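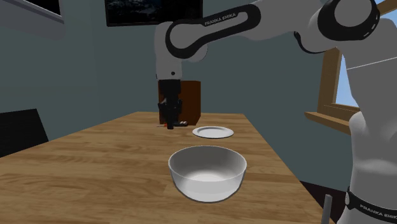
Butcher block table: oil over old finish, or strip it first?

Asked by Réka Bodnár, 5 August 2022

Hi all! I inherited a big light-colored kitchen table from my aunt and I love it, but the top is a mess. There are rings everywhere, one gray patch where a plant pot used to live, and the whole surface feels kind of tacky when the weather gets humid (we're in a second floor apartment with no AC, so that's most of the summer).

I don't know what's on it. My aunt thinks her ex-husband put something called Drisell on it back in the nineties, but she also thought the table was maple and the guy at the hardware store took one look at my phone and said beech, so who knows. I picked up a can of Trumico table oil because it was on sale and the label said "for all indoor wood." Then I got home and started reading and now I'm scared to open it.

Can I just sand lightly and wipe the oil on over whatever is there? Or do I really have to take it down to bare wood? I own one small orbital sander and not a lot of patience. We eat at this table every day and my kid does homework on it, so it can't be out of action for two weeks.

Thanks in advance!

3 answers

Sorted by: most helpful

Answer from pinetop_lou

Strip it, sorry. Oil has to soak in, and if there's still varnish or poly up there it'll just sit on top and stay sticky forever. I did exactly what you're thinking of doing on a desk once and I was peeling homework pages off it for a month.

The tacky feeling tells me the old finish is breaking down anyway, so you'd be putting new stuff over something that's already on its way out. Before you do anything, put a few drops of water on a spot that gets a lot of use and another few near the edge. If the drops bead up and just sit there, you've still got a film. If they darken the wood in a minute or two, you're mostly there already and a good sanding might be all it needs.

For the sanding I'd go 80, then 120, then 180 and stop. Don't go up to 400 like some of the videos say, you'll polish it so smooth the oil can't get in. Vacuum really well between grits, and the gray patch may need a little oxalic acid (wood bleach, read the label, wear gloves, keep the kid out of the room).

Then thin coats! Wipe on, wait fifteen minutes, wipe ALL of it back off. Lay the rags out flat outside to dry, don't ball them up in the trash, they can catch fire on their own. You could start on a Friday night and be eating on it carefully by the middle of the next week.

Comment from Réka Bodnár: Water beaded up in the middle and soaked in near the ends, so I guess it's both?? Going to strip it. Thank you, this was so clear.

Comment from pinetop_lou: Yep, pretty normal. Middle gets the least elbow traffic.

Answer from gus37

My wife put a tablecloth on ours. Cost me nothing.

Answer from oldmillroad

Agree with Lou on most of it but I'd try a card scraper before the sander. Way less dust in an apartment, and gummy finish clogs up sandpaper so fast you'll go through a whole pack. I bought mine from Vincze and it's lasted me years, just learn to turn the burr.

Also check underneath! If the bottom is bare wood you can test your oil there and see what color it goes before you commit. Beech can get pretty yellow.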